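Search this site Type and hit enter

Stop hiding the wait states

Quick one, because I've been meaning to write it since February and I have a build running.

My gripe is with planners that look clever. You know the sort. Give it a goal, it thinks, out comes a lovely smooth path, everyone in the room nods. Then the arm reaches the part, contact happens, and the software has nothing to say for itself. No state called "touching, not sure". No state called "waiting for the force reading to settle". Just MOVING and DONE, and a great grey swamp in between where all the real work happens.

We've been on drive handling with the Sarmiento stack for a good while now. Caddies in, caddies out, server trays. Small clearances, shiny metal, blue plastic, connectors you don't want to lean on. Perception is fine on a good day. The pose estimate for a caddy is usually good enough to get the fingers to the end of it, and then it stops mattering, and this is the bit people don't design for. Once the fingers are close, half of what the wrist camera sees is fingers. 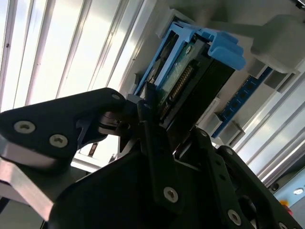

Nuria Arrieta reckons I've got this backwards, and that a better detector would make most of my wait states pointless. If the mask were clean right up to contact, she says, you could servo the whole way in and the planner could stay dumb. She also thinks I am sentimental about state machines.

Fair on the last one. But a clean mask doesn't tell you how hard you're pressing. It doesn't tell you the rail has caught on one side. I've read through 326 logged runs from Nallance (our scheduler, wraps the Sarmiento planner) and the ones that annoyed me weren't detection misses. They were ones where the arm was in the right place and the code had already moved on. Timer expired, next step fired, gripper told to close while the wrist was still correcting. 18 of those in one afternoon's batch. Eighteen! And every one was written up in the log as "grasp failure", so for ages we went and tuned the grasp.

Which is my real point I suppose. The names you give your states decide what you end up fixing. Call it a grasp failure and somebody buys new fingertips. Call it "closed before settled" and somebody looks at line 173 and finds a sleep that was put in on a demo day and never taken out. It was mine, that sleep.

So what I'd like to see, from everybody, us included:

Every pause gets a name. If the arm is standing still there should be a word for why, on the operator's screen, in plain English. Not a code.

Every timer gets a condition next to it. Fine to have a timeout. Not fine for the timeout to be the only way out.

Replay has to show both clocks, planner and controller. Parex does this, sort of, if you dig in the menus. Bramumum doesn't, it resamples everything to the planner's tick and so the gap you're looking for is smoothed away before you open the file. I lost 2 evenings to that.

And stop merging approach and contact into one behaviour because it looks tidier in the tree. They want diffrent gains, different limits, different people to be worried about them. A drive up in a panel with a bare processor sitting beside it, you come at that slowly and you want the software to know that it's being slow on purpose.
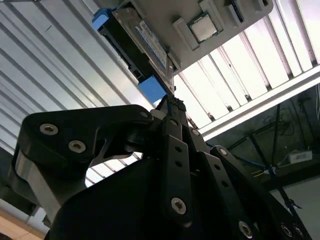 Does all this naming make the cell slower? A little, at first, mostly in the settle step before closing. We got some of it back by cutting retries, and the rest I'm happy to pay.

There is a fashion at the moment for learning the lot end to end and I'm not against it, some of what comes out is really good near contact, better than my hand-tuned rubbish. But ask it why it stopped. If you can't get an answer out of it then wrap it in something which can give one. A thin supervisor, ten states, boring names. Takes a morning. You can still let the policy do the touching.

I'd take a dull planner that admits it is waiting over a pretty one any day of the week. Anyway the build has finsihed and it's red, so off I go. Will put the list of state names we use in the comments when I've tidied up the spelling.

Contact | Copyright, all rights reserved | Back to top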